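Stulisside Home Arm: Setup Guide
Section 7. Table chores: what to expect

May 2024

The arm can clear a table in the right conditions. It can't yet run a kitchen. Plan to stay in the room for every chore in this section.

7.1 Before the first run

1. Clear away glasses, knives and anything with liquid in it.
2. Close the blinds if sunlight falls on the work area. Glare on glazed dishes can throw off the grip point.
3. Select Chores > Table > Single Item.
4. Put out one plate and press Start. Keep your hands back until the light turns green.
5. Repeat until you get 9 clean lifts in a row. Only then turn on Mixed Items.

NOTE: A plate is gripped by the rim. If the fingers close on air, lower the approach height one step and run it again.

CAUTION: Do not use the arm with hot food or with dishes you would mind losing.

7.2 What works and what doesn't

Our Lunddale test kitchen logged 2,794 table chores with this software. Single plates went well. Stacks, cutlery and cloths still needed a person on most runs, and a plate took the arm far longer than it takes anyone by hand. Do not expect 100 percent on any setting.

7.3 Work area

Tape lines may be left in place. Wipe the surface and restart the arm if you move it to another spot.

Blue strips on the work surface, seen from the wrist camera:

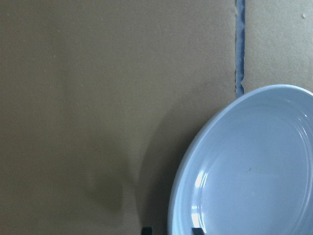
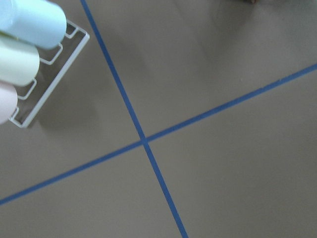
Farah Simanjuntak wrote in the owner comments that she still clears the table herself on weeknights and lets the arm practice on weekends, and she would like the guide to give a time per plate so people can decide before they unpack it.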